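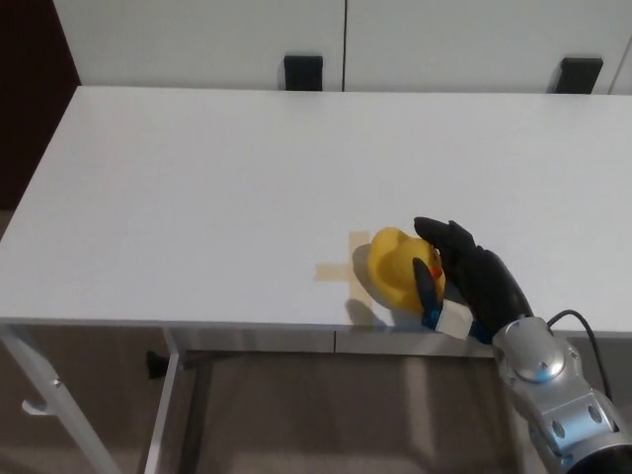 Ovidiu Vasiliu would like it on the record that he was asked nicely. "They rang me up and said, would you come to the open day, you've been rude about us twice, come and be rude in person," he says. "So I drove down. Two hours each way."

Vasiliu ran packing lines for most of his working life and now writes a newsletter for people who still do. It has 293 subscribers, a fair few of whom make the machines he complains about. The open day was at Dronier, which has spent the past while putting a jointed hand on an arm and teaching it to pick things up. The demonstration used a rubber duck and a tape cross on a white table.

"I've got nothing against the duck," he says. "It's soft, it's bright yellow, it sits flat. If I wanted to make a hand look good I'd choose a duck as well. What I asked was, where's the shrink-wrapped tray? Where's the bag with the corner torn?"

Tamara Jitaru, who looks after the demonstrations at Dronier, had heard that one before he'd got his coat off. She doesn't argue with it much. "A duck has a round head and almost no edges to grab," she told him. "People reckon it's the easy object until they watch the fingers try to settle on it. The cross tells us where it's meant to end up, so we can all see when it's wrong."

He grants her the cross. Most open days he has been to, he says, had no mark on the table at all, and whatever the machine did was declared a success. He stayed for 40 runs with a pen and the back of his parking receipt. He won't give his tally, on the grounds that a tally from one table in a carpeted room will be quoted by somebody's sales department before the month is out.

"Carpet," he says again. "I've never seen a packing hall with carpet. Put it next to a conveyor at six in the morning, with the doors open and the forklift going past, and then ring me."

Jitaru says a trial of that sort is being discussed with Rakden, the bakery supplier, though nothing is signed. Asked what the hand would cost, she said it was too early. Vasiliu wrote that down as well.

Did anything impress him? He takes a while over this – long enough to finish his tea. "The fingers," he says. "How they come over the top. I used to train kids who'd squash a carton flat on their first day. So, fine, the fingers." He still isn't recommending it to his readers. Jitaru has invited him back in March, and he has told her he'll bring his own tray.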